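**1/** Bongani Mtshali hat mir den Entwurf zum Hovance-Benchmark geschickt. Kernaussage: Greifstrategie, gelernt aus 300 Demonstrationen, 491 von 500 Griffen am Förderband erfolgreich. Klingt super. Ich habe trotzdem ein paar Fragen, und der Thread wird länger als geplant.

**2/** Zuerst zur Definition von "erfolgreich". Im Anhang steht: Teil hat keinen Kontakt mehr zum Band. Das war's. Kein Ablegen, keine Orientierung am Ziel, keine Mindesthaltezeit. Den großen weißen Sechskantring anheben zählt also schon als voller Erfolg. 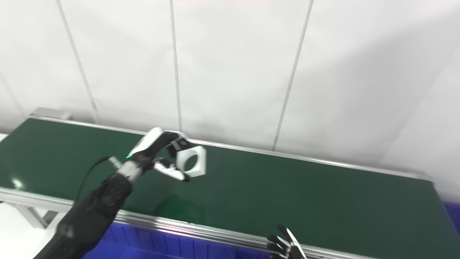 **3/** Wer schon mal eine Zelle in Betrieb genommen hat, weiß, wo der Ärger anfängt: beim Loslassen. Genau dazu gibt es im Paper keine einzige Zahl. Ich habe nachgefragt, Antwort: "future work". Aha.

**4/** Zweiter Punkt, die Teile. Ring und Block haben beide eine große Öffnung in der Mitte. Da kommt man mit Fingern wunderbar ran. Ich will das gleiche Ergebnis mit einer geschlossenen Platte sehen, gern auch mit was Öligem. Bis dahin lese ich "generalisiert auf unbekannte Geometrien" als "generalisiert auf andere Teile mit Loch".

**5/** Dritter Punkt: pro Durchgang ein Teil auf dem Band. Kein Haufen, keine Überlappung, keine Nachbarn, die man wegschiebt. Das Naidoo-Protokoll sieht für "bin-ready" ausdrücklich mehrere Teile vor. Im Entwurf wird es zitiert, aber nicht angewendet.

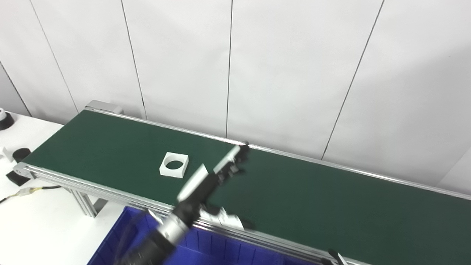
*Quadratischer Block mit Durchgangsloch auf dem Band, Arm in Bewegung.*

**6/** Fairerweise: Die Aufnahmen sind ungeschnitten, die Fehlgriffe liegen mit im Datensatz, und die Auswertung konnte ich mit dem Skript von Otar nachrechnen. Die 491 stimmen. Das ist mehr, als ich bei Fuklow letztes Jahr bekommen habe (ein Video, Musik drunter, fertig).

**7/** Was mir fehlt, ist die Baseline. Fest programmierte Trajektorie, gleiche Teile, gleiche Startlagen. Wenn die auch über 480 kommt, hat man vor allem gezeigt, dass die Aufgabe leicht ist. Den Test kriegt man an einem Nachmittag hin.

**8/** Und bitte mehr als einen Trainingslauf. Ein Seed, ein Checkpoint, und dann eine Erfolgsrate ohne Streuung in der Überschrift? Ich habe Bongani 10 vorgeschlagen. Er meinte, das sei teuer. Glaube ich sofort, nur wird die Zahl davon nicht belastbarer.

**9/** Er will die Baseline bis März nachliefern und die Haltezeit ins Erfolgskriterium aufnehmen. Solange zitiere ich das Ergebnis nirgends. Wer eigene Werte mit geschlossenen Teilen hat, gern hier drunter.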